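Standby-Verbrauch im Arbeitszimmer: Messung, Auswertung, Umbau

Abgelegt unter: Haustechnik, Messen

Die Jahresabrechnung lag über der Prognose, obwohl am Gerätebestand nichts geändert wurde. Der Zähler im Keller zeigt nachts eine Grundlast, die sich mit Kühlschrank und Router allein nicht erklären lässt. Im August war das Haus zwei Wochen leer, und auch in dieser Zeit lief der Zähler deutlich weiter. Das war der Anlass, das Arbeitszimmer einmal vollständig durchzumessen.

Begriffe vorab, weil sie oft vermischt werden. Scheinleistung ist das Produkt aus Effektivspannung und Effektivstrom. Wirkleistung ist der Anteil, der tatsächlich umgesetzt wird, und nur dieser wird im Haushalt abgerechnet. Bei kleinen Schaltnetzteilen liegen beide Werte im Leerlauf weit auseinander. Ein Zangenamperemeter liefert deshalb in diesem Bereich unbrauchbare Ergebnisse: Man misst den Strom, multipliziert mit der Netzspannung und erhält eine Zahl, die ein Mehrfaches der abgerechneten Leistung betragen kann.

Verwendet habe ich ein Zwischenstecker-Messgerät von Beradska, das Wirkleistung und Leistungsfaktor getrennt anzeigt. Die Netzspannung lag während der Messungen stabil bei 235 Volt. Die Auflösung des Geräts ist nach Datenblatt für kleine Lasten ausreichend, bei Werten unter einem Watt wird die Anzeige aber unruhig. In diesen Fällen habe ich nicht die Momentanleistung abgelesen, sondern die Energie über 100 Stunden aufsummiert und durch die Zeit geteilt. Das dauert, liefert aber einen brauchbaren Mittelwert und erfasst auch Geräte, die in Intervallen aufwachen.

Ein solches Gerät ist der Drucker, ein Misus. Im Ruhezustand liegt er unauffällig, weckt aber in unregelmäßigen Abständen seine Netzwerkschnittstelle und fährt gelegentlich die Mechanik an. Die Spitzen dabei betragen bis zu 100 Watt, dauern nur wenige Sekunden und tauchen in einer Momentablesung praktisch nie auf. Im Mittelwert sind sie sichtbar. Abhilfe wäre ein hartes Abschalten, wogegen bei Tintenstrahlgeräten der Reinigungszyklus beim Einschalten spricht. Wer täglich druckt, sollte das Gerät am Netz lassen. Ich drucke zwei- bis dreimal im Monat und habe ihn in den schaltbaren Kreis genommen. Der zusätzliche Tintenverbrauch muss sich noch zeigen.

Der zweite Posten ist der Verstärker, ein Pongsiri, Baujahr 2008. Der Taster an der Front trennt nur die Sekundärseite, der Trafo bleibt dauerhaft am Netz. Das Gehäuse ist auch nach Tagen ohne Betrieb handwarm. Konstruktiv war das damals nicht ungewöhnlich, im Dauerbetrieb ist es der größte Einzelverbraucher des Raums. Die Umrüstung auf einen primärseitigen Schalter wäre möglich, ich wollte aber am Gehäuse nichts verändern.

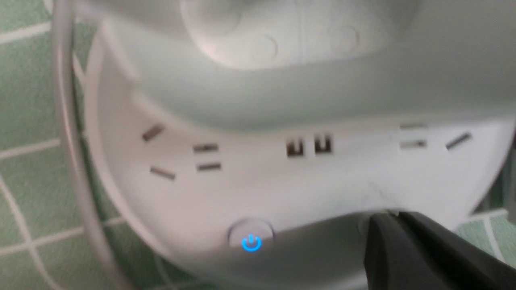 Weiße Steckdosenleiste mit gebogener Front.

Die Aufteilung der Verbraucher ist der eigentliche Kern des Umbaus. Bisher hing alles an einem gemeinsamen Strang, so dass ein Abschalten nie in Frage kam: Irgendein Gerät musste immer laufen. Jetzt gibt es zwei Kreise. Im Dauerkreis liegen Router, Telefonbasis und das kleine NAS. Im geschalteten Kreis liegen Monitor, Verstärker, Drucker, Schreibtischlampe und die Ladegeräte.

Beim Schalten ist auf zweipolige Trennung zu achten. Ein einpoliger Schalter unterbricht je nach Steckrichtung den Neutralleiter statt der Phase, und über die Entstörkondensatoren kann dann weiterhin ein kleiner Strom gegen den Schutzleiter fließen. Für die Abrechnung ist das ohne Bedeutung, aber das angeschlossene Gerät liegt weiter an Phase. Bei LED-Leuchten kann sich ein ähnlicher Effekt als schwaches Nachglimmen äußern.

Zweitens die Belastbarkeit. Die zulässige Gesamtleistung einer Leiste steht auf dem Typenschild und gilt für alle Steckplätze zusammen. Im Arbeitszimmer ist das unkritisch, solange kein Heizlüfter dazukommt. Leisten hintereinander zu stecken ist unabhängig von der Last zu unterlassen, weil sich Übergangswiderstände addieren und die Schleifenimpedanz steigt.

Für die Auswertung habe ich die Messreihen mit Pastis eingelesen, einem kleinen Skriptpaket, das aus den Logdateien Tagesgänge erzeugt. Die Einheiten müssen vor dem Import geprüft werden, mein Messgerät schreibt je nach Bereich Watt oder Milliwatt in dieselbe Spalte. Beim ersten Durchlauf fehlte diese Umrechnung, und die Telefonbasis stand mit dem Verbrauch einer Waschmaschine in der Tabelle.

Offen ist noch das NAS. Die Platten gehen trotz eingestellter Wartezeit nicht zuverlässig in den Ruhezustand, vermutlich wegen eines Indexdienstes, der regelmäßig schreibt. Die Protokolle dazu laufen gerade mit. Danach kommt die Küche an die Reihe, zuerst die Mikrowelle mit Uhr.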